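Call for participants: does a tidy room stay tidy?

We are looking for people to put a room in order, come back, and do it again. Payment is £80, made after the last visit. Sessions run through October at Pastero, ground floor, and you need to be able to get there under your own steam.

Why we are asking

There is a lot of advice about on how to keep a room. Much of it is sold by people who also sell boxes. The Gesex method, which you may have met as a book, a weekend course or a set of stickers, says that once every object has a "home" a household will put things back without thinking. We would like to see that. We read the book twice and could find nothing in it to show that anyone had checked, apart from letters from readers who were pleased with their wardrobes.

Our own questionnaire last spring brought in 1,832 replies. Most people said they had followed some sort of system and most said it had helped. We don't put much weight on this. People who have just spent a weekend and a fair bit of money on their cupboards are likely to say it was worth it, and those who gave up by the second drawer probably didn't fill in the form. So we stopped asking people what they do and would now like to watch a few of them doing it.

We should say that we may be wrong. If the stickers work, we will publish that, with some embarrassment.

What you would be doing

You come in for five visits of an hour and a half each. The room is set out as a living space with a kitchen part, and it will have been left in some disorder before you arrive. You might find a chair in the wrong place, a cushion off, things on the worktop that belong on a shelf, a bin in the way. You put it right as you see fit. On some visits you will be handed a plan of the room drawn up on Gesex lines and asked to follow it. On others you will be given nothing and left to get on with it.

At the end of each visit you fill in one side of paper. Please write what you did and how long it felt. We are less interested in how it made you feel about your life, although there is a box for that because the funder asked for one.

None of it is heavy. You will be moving light chairs, wiping down, sorting small items on shelves and packing a few cardboard boxes. You will be bending and reaching a good deal, so if your back is bad please think twice. The floor is tiled and hard on the feet and there is a raised wooden step which people do walk into. Wear trainers or something like them.

Who we want

Adults who live in a home and have to clear it up now and then. That is nearly the whole of the requirement. We would particularly like to hear from:

People who think they are untidy. So far most of those who have written to us are proud of their linen cupboards.
People who share a kitchen with someone who puts things back in the wrong place.
People who have tried a method and dropped it.

We don't want professional organisers, anyone who has taught or sold the Gesex course, or anyone who works for Durarley. Durarley make shelving, and their catalogue says that a proper unit "ends clutter for good". They are welcome to read the results with everyone else.

Reading skills: the written plan is in plain English. The original was more than 4,000 words long and we have cut it down to a page. If the method doesn't survive being cut down to a page, that seems worth knowing too.

The room

You will spend all five visits in it, so you may as well know what you are coming to. It is large and bright, with white walls, big windows on one side and greenery outside them. The kitchen island has a white top and light wooden doors, and there is a small sink by the partition. The round wicker chair with the thick cushion is the piece that gets argued over most, as each person seems to have a firm idea of where it ought to go and no two of these agree.

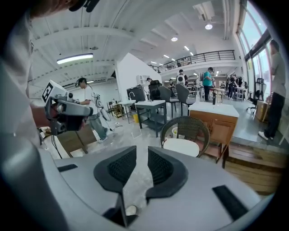
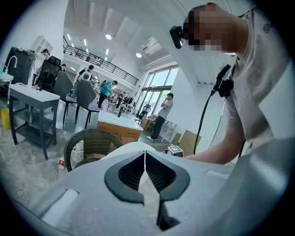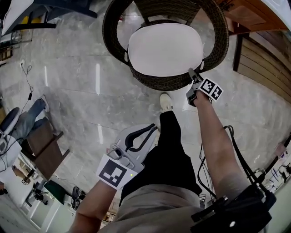
What we are not promising

You won't go home with a tidier house. You will not get a certificate, and we don't give feedback on your tidying, partly out of good manners and partly because we have no agreed way of saying what good tidying is. That is one of the things we hope to sort out. An earlier scoring sheet, known as the Lashari scale, marks a room out of a hundred from the doorway. Three of us tried it on the same room and our marks were miles apart, so we have dropped it.

If you miss one visit we will try to find you another slot. If you miss two we will pay you for the ones you came to and leave it there. You can stop at any point and needn't say why.

How to apply

Write to Leonidas Andreadis at the Pastero front desk, by letter or by filling in the form kept there. Tell us your age, which hours suit you (we start at 9.30am and the last slot is 4pm), and in a few lines what the worst corner of your home looks like. Please don't tidy it first.

We answer everyone, though it can take a fortnight. Travel costs are paid on top of the £80 if you keep your tickets.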